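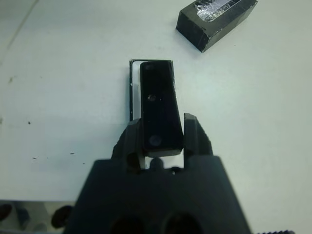
What is in Flamora and can I use it for my parent group?
Short written notes from caregivers of babies and toddlers, plus a table of the drop-in sessions they came from. Free to use for teaching, training and research, including a parent group, as long as you read the bit on quoting first.

Flamora — caregiver notes from drop-in sessions

README, release of December 2018
Put together by Nadhirah Halim for the Evaston early years program

Quick facts

Notes: 3,000
Families: 700
Sessions: 70
Language: English, as written by the caregivers
Age of child: birth to third birthday
Format: CSV, UTF-8, comma separated, header row on top

What it is

Caregivers at Evaston drop-ins get a card when they come in. Front of the card: what's going well. Back of the card: what's hard right now. They can fill in either side or none. Cards go in a box, box gets typed up. Each filled side is one note in notes.csv, so a card with both sides done gives you two rows with the same card_id.

Mostly sleep, feeding, crying, going back to work, grandparents, siblings. A fair amount on daycare drop-off. Some notes are one word ("tired"). Some go up the margin and continue on the other side — those were typed as a single note and marked long = y.

Why we made it

Training days for home visitors kept using the same made-up parent stories. Visitors said they sounded like a pamphlet. The cards were sitting in folders at the Dellness site and they sound like people. So we asked families for consent, cleaned them up, and here they are. First used at the February training, small group only, then fixed up for wider release.

Files

notes.csv — one row per note
sessions.csv — one row per session
topics.txt — the topic list with a line or two on each
consent_form.txt — the wording families signed
changes.txt — what changed since the training copy

Columns in notes.csv

note_id: unique, no meaning in the order
card_id: same for front and back of one card
family_id: same for all cards from one family. Random, not linked to any enrollment number
session_id: joins to sessions.csv
side: front or back
child_age: banded, see below
who: mother, father, grandparent, foster parent, other, blank
topic: main topic from topics.txt
topic2: second topic if there is one, mostly blank
long: y or blank
text: the note

Columns in sessions.csv

session_id
site: Dellness or Pelupessy
season: winter, spring, summer, fall
time: morning or afternoon
theme: if the session had one (feeding, play, language, none)
interpreter: y or n
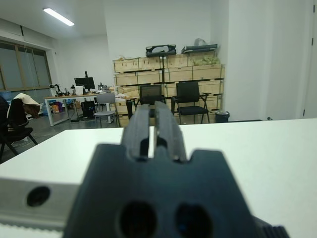

Gripper, close view.

Age bands

under 3 months, 3 to 6 months, 6 to 12 months, 12 to 24 months, 24 to 36 months. If a family has more than one child under three, child_age is for the youngest. Unless the note is clearly about the older one, then it's the older one. Yes this makes it messy to compare across ages. Babies born early: age counted from birth date, no adjusting. We know some programs adjust, we don't have the due dates.

Topics

Seven topics: sleep, feeding, crying and soothing, play and talking, caregiver feelings, family and work, other. Coded by two people reading separately, then talking through the ones that didn't match. Where they still couldn't agree the first reader's pick is in topic and the second reader's is in topic2. So topic2 means either "second topic" or "other reader's topic" and you can't tell which from the file. Will split these in the next release.

"Caregiver feelings" is the fuzzy one. A note like "she cries when I leave and so do I" could go three ways. Read the text, don't lean on the code.

Cleaning

Typed as written. Spelling left alone, including ours probably. Swear words left in.
Taken out: names, streets, employers, doctors, daycare names. Replaced with [name], [place], [work], [doctor], [daycare]. Nicknames like "bug" or "little man" were kept unless the family asked.
Couldn't read it: [unclear].
Drawings were not kept. If a note was just a drawing theres no row.
Notes about a specific staff member were left out, good or bad.

Consent

Signed by the caregiver who wrote the card. Separate form from the drop-in sign-up, different day, so nobody had to sign to get in the door. Families could say yes to the fronts and no to the backs, and a good number did. That is why there are more fronts than backs. Do not read it as "things are mostly going well".

Families can still pull out. If they do, their rows go in the next release and the ids are listed in changes.txt. Please update your copy when a new one comes out and delete the old one.

On quoting

OK: reading notes aloud at a training or parent group, printing on a handout with the note_id.
OK: quoting in a paper or report.
Ask first: posters, websites, fundraising letters, social media.
Not OK: putting notes together by family_id to tell one family's story. Even with names gone, a string of notes over two years can be recognized by a neighbor.
Not OK: changing a note and still calling it a quote. Shorten with dots if you have to.

Known problems

Only people who came to a drop-in. Families who get home visits only are not in here, and they are often the ones having the hardest time.
Pelupessy opened later than Dellness, so fewer sessions there and almost nothing from winter.
Fathers are thin. who is blank a lot too, so don't work out percentages from it.
Cards are in English. Where interpreter = y, some cards were written by the interpreter for the parent. We did not mark which ones. Should have.
The prompt on the back changed wording partway through, from "what is hard" to "what is hard right now". Session order isn't in the file so you can't split on it, email if you need it.
A few duplicate rows from cards typed twice. We pulled the exact matches. Near matches are probably still in.

Not for

Screening. Nothing here is a measure of depression, attachment or development. A sad note is a sad note, it isn't a score.
Building a tool that flags parents. Please don't.
Comparing the two sites to see which staff do better. 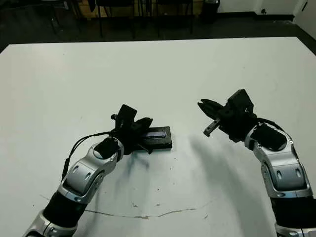 Using it in a training

What worked for us in February. Print a page of notes from one age band, cut into strips, one strip per person. Read it, sit with it a minute, then say what you'd want to ask that parent next. No fixing. Groups of four or so, bigger and people stop talking. Leave time at the end, some of the notes land hard, specially for staff with small kids at home.

For newer visitors start with the fronts. The under 3 months backs are heavy and shouldn't be anybody's first strip.

If someone in the room thinks they recognize a family, stop with that strip and move on. Then tell us the note_id.

Opening the file

Most spreadsheet programs will turn card_id into a number and drop the zeros in front. Import it as text. Line breaks inside a note are kept, so count rows after import, not lines in a text editor. Quotes inside a note are doubled up the usual way.

Content warning

Some notes mention miscarriage, time in the NICU, separation, and drinking in the home. Anything that needed follow-up was followed up by the site when the card came in, before typing. Those cards are not in the set.

How to cite

Halim, N. Flamora: caregiver notes from drop-in sessions. Evaston early years program. Add the release you used.

Changes since the training copy

Age bands replace exact months
theme added to sessions.csv
[daycare] split off from [place]
Fixed the rows where side was flipped (all from one box at Dellness)
topics.txt rewritten, the old one had sleep listed twice

To do

Split topic2
Mark interpreter-written cards if we can still find out
Spanish cards, the forms are ready and waiting on a second typist

Questions and corrections to Nadhirah Halim at the Evaston office. Put the note_id in the subject line if it's about one note. Answers can be slow in drop-in weeks.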